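2020-10-15

Long one tonight, tea's gone cold twice already. Spent most of the day on the pastries and the bags, and I still can't decide if I like packing food or if I just like the paper it comes in. Aarti says it's the paper. She's probably right!

The red and white box got me first - it has these little cartoon fruits on it, tomatoes or apples, I went back and forth - and there was all that white wrapping bunched up next to it.

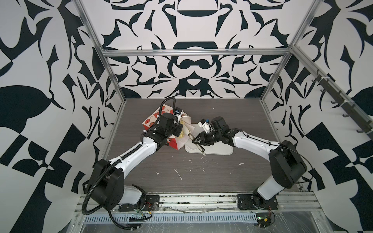

*Red and white box, crumpled paper, white tray.*

I've been humming since lunch and I blame the gift bag. It's cream with everything on it in red and black, an orange with a tiny leaf, a lantern sort of bundle, a knot with a tassel, even a jacket. Mom used to save bags like that in the hall closet until the door wouldn't shut (Vibeke does the same, she told me she has 44 of them and then looked embarrassed). "Happy" in big letters down the edge, too.

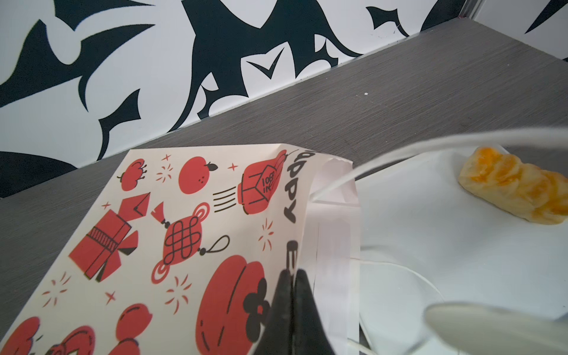 I'd eat one of those twisty pastries right now, with the orange-yellow filling. Girish wants the recipe from Tiltora but they never answer email. I might walk over there myself, get a coffee, look pathetic at the counter.

Then the orange. Peeled, still patchy with pith, and I was oddly fond of it. Tongs with the white silicone tips are so much nicer than the all-metal ones I have at home, which pinch my thumb every single time. 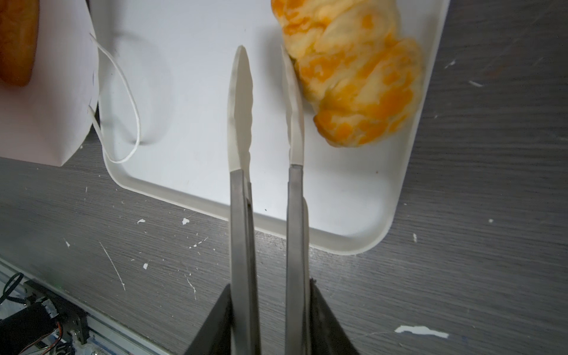
*Tongs and the peeled orange.*

Pankaj called about January and I said yes before checking anything. Must check. Also I owe Akash $100 for the train, and he's too polite to bring it up - tomorrow, first thing.

Last look at the bag before I go brush my teeth, standing up and a bit crumpled, same as me.
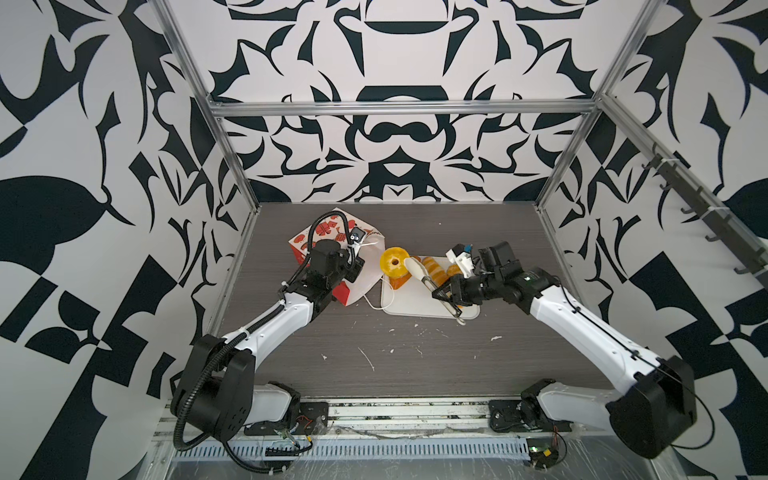
## For tomorrow

- pay Akash
- new tongs, silicone tips
- Tiltora, ask about the pastry
- call Mom about the closet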